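4.2 What stays on a shared table

When we began visiting the reading rooms at Boso and Troltia, we expected to write mostly about chairs, and it took us a good while (over 40 visits, in the end) to see that the tables were the more talkative furniture. People come and go all day, and what they leave behind keeps their place for them. A mug is the favorite marker by far, perhaps since it looks as though its owner can't have gone far, and a binder laid over a book comes close behind. Small zippered cases turn up too, usually within easy reach of the mug.

We grew very fond of these little arrangements, and our notes on them run to 11 notebooks, which is more than we had planned to carry home!

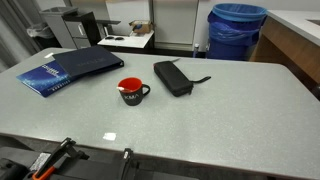

Figure 2. Mug, zippered case, binder and book on a gray tabletop.

Newcomers, we found, were wonderfully polite about such claims, and would often settle at the far end even when there was plenty of open surface nearer by. The regulars at Troltia were a bit bolder, and we come back to them in the next section.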